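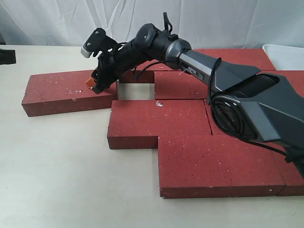 About us

Plikodetti has been handling bricks in Drurdale long enough to have strong views about them. We sort them, clean them, cut them into slips and pack them, and we sell them to people who want a kitchen wall that looks as if a Victorian left it there. It isn't glamorous. There is a lot of dust, and the tea tastes of it.

For most of our history the job was done by hand, by people with good gloves and bad backs. A decent sorter could pick up a brick, turn it over and know which pile it belonged in before you had finished asking. A decent sorter could also tell you exactly which physiotherapist in town had the shortest waiting list.

So we bought some robots.

We'd like to say this followed a careful review of our strategy. Maeve Kinsella, who runs the works, had spent an October trying to fill two lifting jobs and had interviewed one person, who was looking for the dentist next door. She rang Kahsay, the firm that fits out our sort of place, the next morning.

What the robots do

They pick things up and put them down again. That's the bulk of it. The arms lay out patterns for sample panels, move bricks between benches and load the trays for the saw. They are patient and they don't mind the radio. They are also baffled by anything slightly out of the ordinary, and reclaimed brick is out of the ordinary for a living. Chips, lumps of old mortar and the odd brick shaped like a loaf all still get passed to a human being, usually with the red light flashing.

We run the lot with Sulix, our scheduling software, which has a cheerful chime for good news and the same cheerful chime for bad news. We have asked about this.

What the people do

There are 41 of us, the same number as before the first arm went in. Jobs have changed, though, and it would be daft to pretend otherwise. Four of our sorters now set up and mind the arms. They learned on paid time, with Kahsay's trainer, and their pay went up when they finished. Two people tried it, hated it and went back to the yard on their old terms, where they remain very happy and slightly smug.

Nobody is asked to lift pallets' worth of brick by hand over a shift any more. People go home less tired. They also walk about less and stare at screens more, and some of them miss the chat across the sorting bench, which was loud and mostly unrepeatable. We moved the benches closer together to help with that. The chat has recovered.

Grading for colour is still done by eye. We trialled a camera on a batch of 150 and it called nearly all of them "red". It had a point, but customers expect a bit more from us.

Visiting

The yard and showroom are open from eight until four. Minimum order is 50 bricks, and we deliver free in Drurdale on anything over 100. Wear shoes you don't love. If you'd like to see the arms working, ask at the front desk and someone will walk you round.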